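Old office PC – upgrade or bin it?
Home Computing > Buying and Upgrading

margareta_p
My mum's neighbour is clearing out his office and has offered me a Dell tower for nothing. I mostly do family tree stuff, a bit of photo sorting and far too many browser tabs. My brother-in-law says I'm mad and should buy a new mini PC, he's got his eye on a Brinik one. Would a second-hand processor and more memory make the Dell bearable, or am I throwing money away?

virgilv
Take it! Free is free. I've kept old office towers going for years and they're lovely to work on, everything's big and easy to get at. Budget for an SSD first, then memory, and only then think about the processor.
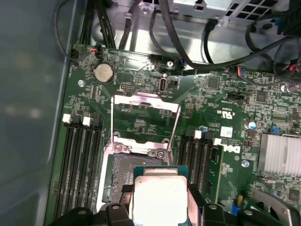

The other thing is to check which chips your board supports before you go near the auction sites. I bought one that looked right and it wasn't, and the seller wouldn't budge on returns.

Iordache11
Going to disagree with Virgil. Look at the electricity. My old tower was on from breakfast to bedtime and I noticed the bill drop when I swapped it for a little box. Plus there's the fan noise – it drove my wife up the wall.

virgilv
Depends how long it's on though, doesn't it? An hour in the evening is pennies.
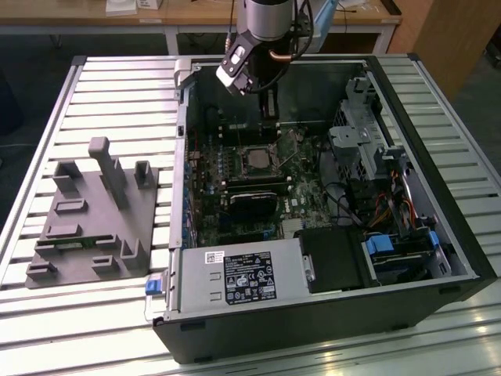 And a new mini PC often has the memory soldered in, so when it's slow in five years you're buying the whole thing again.

gheorghita_t
Can I be boring and ask about Windows? Check that before spending a penny. I moved mine to Linux and the family tree program I used wouldn't run, so I went back in a huff.

margareta_p
Oh, good point, mine's Windows only I think. Is 100 quid a sensible limit for the lot?

virgilv
Plenty. You might not need half of it.
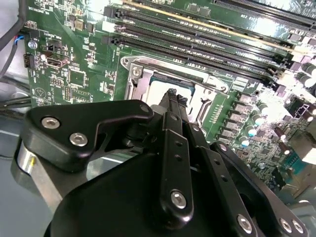 Get a fresh tube of thermal paste if you do change the chip, and have a proper go at the dust while you're in there.

Iordache11
Or put the 100 towards the mini PC, but I can see I'm outvoted.

margareta_p
Picking it up in December, so I'll try it with just the SSD and see how I get on. Thanks all!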